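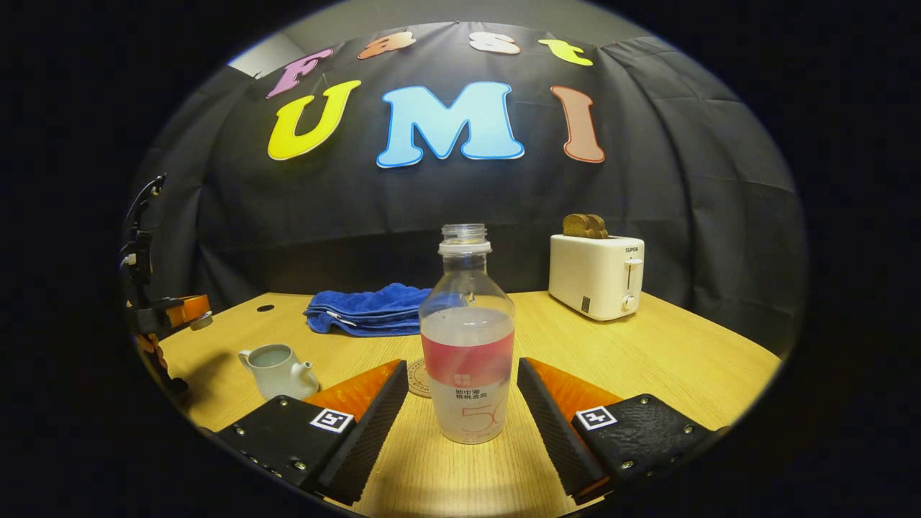 ¿Cuántas demostraciones hacen falta para que una política aprenda a sujetar un recipiente transparente con líquido dentro?

Con el procedimiento que se describe en esta sección bastaron 88 demostraciones por objeto, siempre que la posición inicial del recipiente se variase entre una toma y la siguiente.

4.2. Recogida de demostraciones con pinza de mano

Las demostraciones se registraron con una pinza de dos dedos sostenida por el operador, sin brazo robótico. La cámara va montada en la propia pinza y lleva un objetivo de campo muy amplio, de modo que la imagen útil es circular y el resto queda en negro. Cada dedo lleva un marcador ArUco en la cara superior. La apertura de la pinza se calcula a partir de la distancia entre los dos marcadores y no se utiliza ningún sensor adicional en los dedos.

Figura 3. Vista desde la cámara de la pinza en la fase de aproximación. La botella transparente está entre los dos dedos, todavía sin agarrar. Al fondo, a la derecha, una tostadora con dos rebanadas de pan; a la izquierda, una jarrita blanca.

La fase de aproximación termina cuando el objeto está entre las almohadillas y la pinza empieza a cerrarse. En la Figura 3 la separación entre las almohadillas es algo mayor que la anchura de la botella, una situación que resulta difícil para la política: un error lateral pequeño hace que un dedo toque el recipiente antes que el otro. Si el recipiente está abierto y contiene líquido, el contacto asimétrico puede volcarlo. Por este motivo se pidió a los operadores que centrasen la pinza antes de iniciar el cierre y que no corrigiesen la orientación una vez establecido el contacto.

Los objetos transparentes plantean un segundo problema. El contorno del plástico se confunde con lo que hay detrás, y los métodos basados en profundidad devuelven con frecuencia lecturas vacías o la distancia de la superficie posterior. Nuestra política recibe únicamente imágenes en color y la apertura estimada de la pinza. Las etiquetas opacas ofrecen una referencia visual útil, pero no deben convertirse en la única. Para comprobarlo, el conjunto de evaluación Grakau incluye botellas con etiqueta y botellas sin ella.

4.3. Entrenamiento y evaluación

Se entrenaron 2 variantes de la política. La primera, Ikura-A, predice un único desplazamiento de la pinza por cada observación. La segunda, Ikura-B, predice una secuencia de 16 acciones, de las que se ejecutan las 6 primeras antes de tomar una nueva observación. Ambas comparten el codificador visual y se entrenaron con las mismas demostraciones.

Un ensayo se considera correcto si el recipiente se levanta de la mesa, se mantiene vertical y vuelve a apoyarse sin derrame. Los contactos con otros objetos se anotan aparte y no invalidan el ensayo, salvo que los desplacen.

Ikura-B obtuvo mejores resultados que Ikura-A en todas las categorías de recipiente. La diferencia fue mayor en las botellas abiertas, donde Ikura-A tendía a oscilar lateralmente justo antes del cierre. En las botellas sin etiqueta ambas variantes empeoraron, aunque Ikura-B conservó una trayectoria de aproximación estable y sus fallos se concentraron en la altura del agarre. No observamos una relación clara entre el nivel de llenado y la tasa de fallos, si bien los niveles extremos están poco representados en Grakau y el resultado debe tomarse con cautela.

Queda por estudiar el efecto de la deformación del plástico. Una botella blanda cede al cerrarse la pinza y la apertura final deja de corresponder a su diámetro.

Comentarios (3)

Stojanovska
¿La apertura se calcula también cuando uno de los marcadores queda tapado? En nuestras pruebas eso pasa bastante con objetos altos.

Kilian Wallner
Se interpola entre las dos lecturas válidas más próximas. Si el hueco es largo, la demostración se descarta. Lo añadiremos al apéndice.

farnuvside
Gracias por la aclaración. Echo en falta una tabla con los fallos separados por tipo de recipiente.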